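Robot takes over switchroom rounds at Henivine plant

May 16, 2025

Electrical staff at the Henivine packaging plant have handed part of their daily switchroom rounds to a robot, and the company says no jobs will go as a result.

The machine, run under a program called Vultoler, checks the cabinets that feed the plant's production lines. It reads the meters, looks over the indicator lights and is being taught to work door handles and switches built for human hands.

Until this year the rounds were done on foot by two electricians on each shift, who put on protective gear every time a cabinet had to be opened.

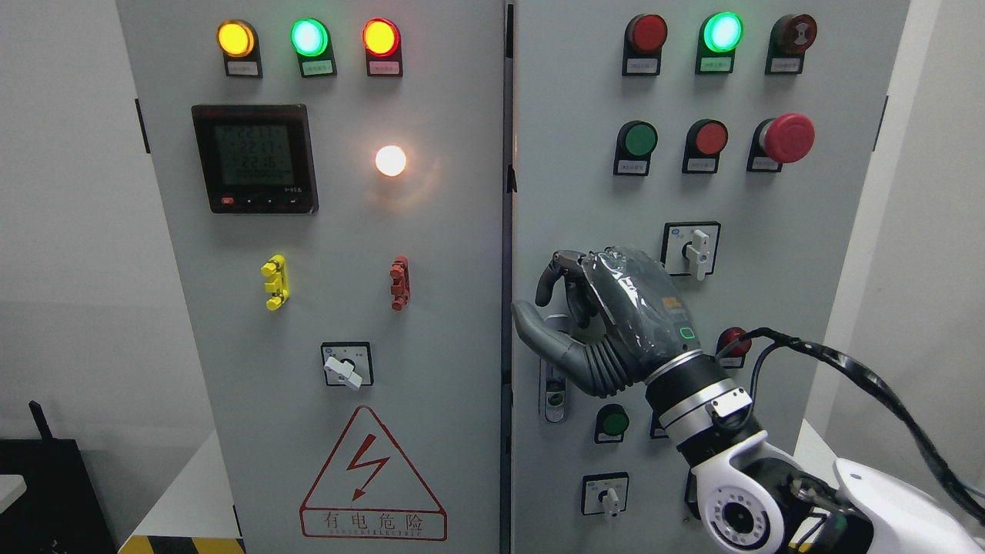
Maintenance supervisor Rehema Ogola said the change had freed up the early part of the shift for repairs that used to be put off.

"We were spending the first hours of the day writing numbers on a clipboard," she said. "Now the readings are there when we log in, and we go straight to whatever looks wrong."

Any switching on a live line still needs a licensed electrician to approve it, and that person must be on site.

Seven electricians have been trained to supervise the robot. Mwajuma Ndung'u, who has worked at the plant for 16 years, said she had doubts at first – mostly over who would be blamed if it made a mistake.

"We got that put in writing before it started," she said. "I still walk through once a week. You can smell a hot cable, and it can't."

Henivine will review the trial in August before deciding whether to extend it to its Follau site.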